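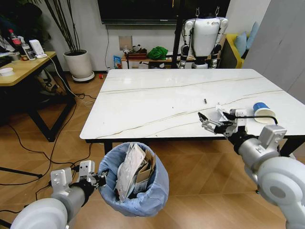

1/ Notes from my grandfather's letters, part four

Hello again, dear people! Thank you for all the kind messages after the last batch. I've had a cold and far too much tea, so this one may ramble.

2/ For anyone just joining: my grandfather, Eino Suominen, left Finland as a young man and wrote home to his sister for the rest of her life. She kept every letter. There are 87 of them, and my cousin brought them over to me in an old boot box in October.

3/ I'm reading them slowly, one or two in the evening, with a dictionary on my knee. My Finnish is kitchen Finnish – I can ask for the butter and tell a child to put on a hat, but he liked a long sentence and I get lost in the middle of them.

4/ Letter 31 is the one where he finally gets to Irnen. He'd been told it was a town. He found a sawmill, a church with no steeple yet, and a boarding house run by a Mrs. Kinnunen, who charged extra for a second blanket. He mentions that blanket in four separate letters. I think he was still mad about it when I knew him!

5/ He also writes a good deal about soup. Pea soup, fish soup, a cabbage soup he calls "the punishment." His sister must have asked what he was eating, the way sisters do, and I so wish I had her side of it. 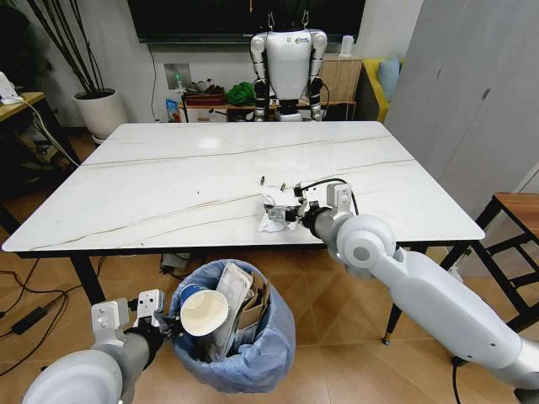 6/ Then in letter 34 he tells her he has saved 900 dollars and wants to buy a piece of land by the creek. There's a whole page on the creek. He drew it, too, with a little cross where the well would go and a bigger one for the sauna, which he planned to build before the house (my grandmother always said this was true and we never believed her).

7/ A few of you asked how I'm storing everything. Plain acid-free folders, flat, in the hall closet where it stays cool. I took the rusty paper clips off first. I do write the number in soft pencil on the folder and never on the letter.

8/ And yes, I'm typing up the translations as I go. If you read Finnish and know what "plusum" might be, please tell me! He uses it twice about a horse. It could be the horse's name, or just his handwriting. Letter 35 tomorrow evening, if the cold lets me.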